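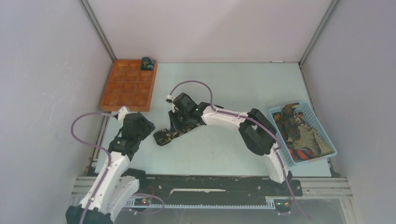 Drosto Trade Data — Customs and Tariffs Team

Boltine Tariff Monitor
3 min read

Boltine is a desktop subscription for companies that buy or sell across borders and need to know what duty applies to a shipment on a given day. It keeps the current rate, the previous rate and any announced change for 2,589 product lines in 16 customs territories. Each line shows the legal notice it came from, with a link to the text.

The program was built for import managers, freight forwarders and small export offices. It does not file declarations and it does not give legal advice.

What it does

Type a product code or a plain description and pick the two countries. Boltine returns the standard rate, any preferential rate under a trade agreement, and any extra duty now in force. Where a rate depends on a quota, the screen shows the quota period and the notice that set it — the remaining balance has to be checked with the customs office.

Alerts go out by email when a notice is published that touches a line on your watch list. You can set them to arrive at once or in one daily message. A proposed change is marked "proposed" until it takes effect, and it is never mixed into the current rate.

The cost sheet works out landed cost from invoice value, freight, insurance and duty. It takes four currencies per sheet. Exchange rates can be typed in by hand or loaded from your bank's file.
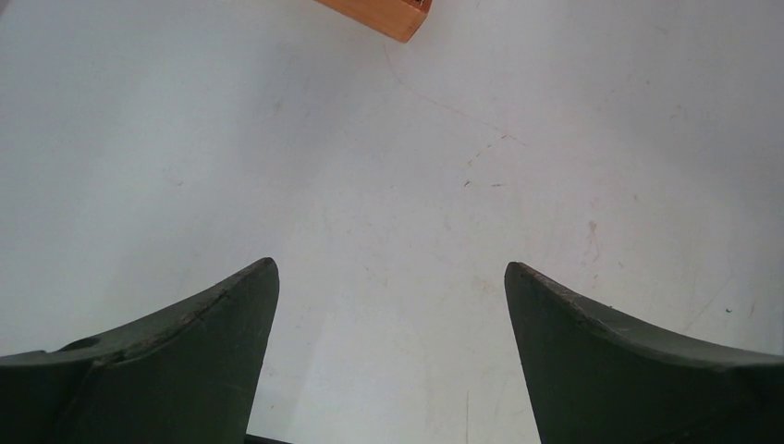 Hurholm wrote to us that the alerts were useful but the old rates were harder to find than they should be, and that their auditors ask for the rate on the day of entry, which may be two years back. The April release added a date box to the main search. Enter a past date and every rate on the screen changes to match it. History goes back six years for most territories. Gaps are shown in gray.

Plans

Single desk: one user, one watch list, all territories.
Office: up to 16 users, shared watch lists, cost sheet templates.
Data feed: the same records as a nightly CSV file, for use in your own system. The Krishnan connector is included and loads the file into Krishnan purchase orders.

All plans are billed yearly. You can move from Single desk to Office at any time and pay the difference for the months left.

Requirements

Windows 7 or later, 4 GB of memory, and an internet connection for updates. The last saved update stays readable offline.

Page last revised 19/12/2018

© 2018 Drosto Trade Data. All rights reserved. | Contact | Terms of supply | Back to top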